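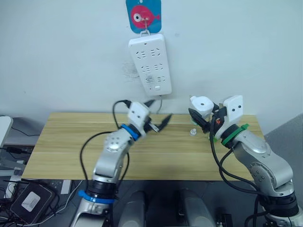

1/ New short report from our group. The subject is small and a little boring, and it cost me most of the winter: how two arms should share one small part when the policy is learned from demonstrations. I will write the main points in this thread, and also the points where I am not sure.

2/ The question. When a person teleoperates two arms, the person decides without thinking which hand takes the part first and which hand comes to help. The policy has to learn this decision from the data. In our older data the decision was different in almost every episode, and the policy learned to hesitate.

3/ By "hesitate" I mean something we can measure. Both grippers go toward the part, both stop above it, and neither one closes. We call it a stall if it lasts longer than 5 seconds. Mayu Nishimura proposed this definition and wrote the script that finds the stalls in the logs.

4/ The method is very simple. We did not change the network. We changed the instructions for the operators. One arm is the "holder" and takes the part low, near its base. The other arm is the "visitor" and may come close only after the holder has closed its fingers. The roles are fixed before the episode starts and they are saved as one extra label.

5/ I expected this to make the data too narrow. Aoi Maruyama expected the opposite, and we had a long discussion about it, so we collected both kinds: free episodes and role episodes, with the same operators and the same parts.

6/ In total we have 3222 episodes from 11 operators. Three of them had never used the teleoperation setup before March. I was glad about this, because experienced operators have habits and they do not notice them.

7/ The parts are small, and a small part is difficult for two arms at the same time. The fingers of one gripper easily take the place which the other gripper needs. With a big box you never see this problem.

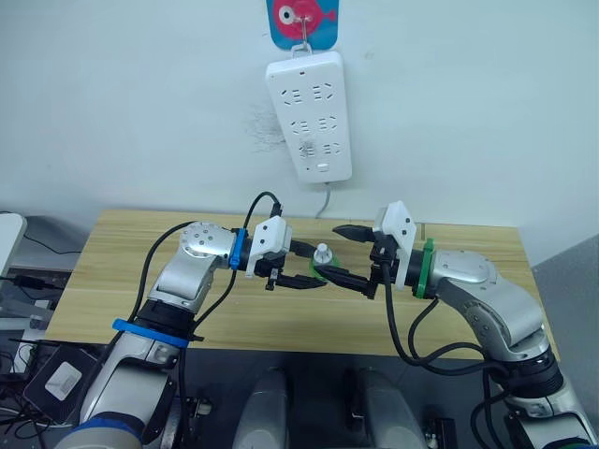
8/ The height of the first grasp is more important than I thought. If the holder closes on the lower portion, the top stays free for the visitor. If the holder closes in the middle, the visitor has to come from a strange angle, and often it pushes the part out of the fingers. In the free episodes the operators corrected this by small movements of the wrist. The policy copied the small movements but not the reason for them.

9/ Result, first part: with the role label, stalls became rare on the parts we trained on. The policy trained on free episodes still stalls on the same parts, also when we give it more data. The tables are in the report, and I prefer that you read them there with the error bars.

10/ Result, second part, less nice: on parts with a new shape the advantage is smaller. On one of them, a flat one, there is no advantage at all. The rule "take it low" has no meaning for a flat part. We knew this before the test, and still I was disappointed.

11/ A thing we did wrong. In the first two weeks the holder was always the same arm. The policy then ignored the label completely — it simply learned "this arm goes first". We had to repeat the collection with the roles exchanged in half of the episodes. If you try our method, please mix the roles from the first day.

12/ Some people asked by message if the label is needed at test time. Yes. We choose it by which gripper is closer to the part. It is a crude rule and I would like to replace it. Đàm has a version where the policy predicts the label itself, but it changes its opinion in the middle of the motion, so it is not in the report.

13/ The stall script is called Asow and it works on any log with two gripper positions and time stamps. It reads our format by default. For another format you must write a small reader, I think one afternoon of work. Bug reports are welcome, short ones especially.

14/ Next we want to try handover, where the visitor becomes the holder. Mayu is already rewriting the operator instructions, and the new version is one page longer than I wished.

15/ One correction to post 3: the limit of 5 seconds is counted from the moment when the slower gripper stops, not the faster one. Thank you to the person who asked.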